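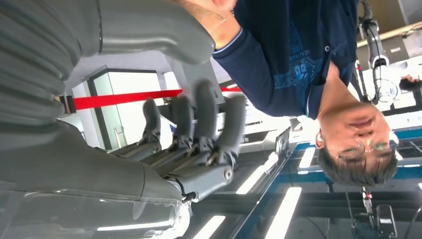

Figure 6. Barrier strap, with the glass behind it.

6. Preparing the snack table

Before you begin, please close the barrier strap. Pull it out straight, without twist, and press the end into the clasp until you hear it click. Pull lightly one time to check.

CAUTION: Do not hang bags or jackets on the strap.

6.1 Table and rack

1. Put the two table sections together, so that the tops have the same height (75 cm). If one is lower, turn its feet a little to the left.

2. Wipe both tops with a dry cloth. Wait until all dust is gone from the joint between them.

3. Take the Olari rack (part 684) out of the box and set it on the larger section. The slots must lie crosswise.

4. Push the rack softly with one finger. If it moves, put the rubber dots from the small bag under the corners.

Note: The rack is delivered empty. The Lins packets come in a separate carton.

6.2 Filling the rack

1. Sit at the back side of the table. Keep laptop and telephone also on this side, so the front stays free.

2. Take one packet at a time and hold it at the short end, with the printed side up.
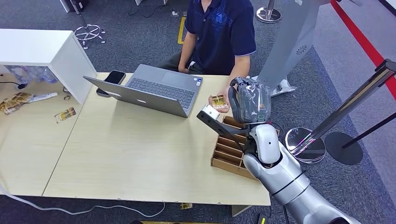 3. Let the packet slide into the slot by its own weight. Do not press it. A packet which is bent will stop the next one.

4. Begin with the slot farthest from you and finish with the nearest. Leave the last slot free for packets that are given back.

CAUTION: Keep drinks away from the rack. The wood is only oiled, and water makes marks which can not be removed.

6.3 Bottles

Bottles can be stored lying in the open cabinet on the other section. Close every cap well before you lay the bottle down, and do not put bottles on top of the cabinet.

If a slot is damaged, write to Rosimeire Aguiar at Plunau and give the part number. Single dividers can be ordered as part 694.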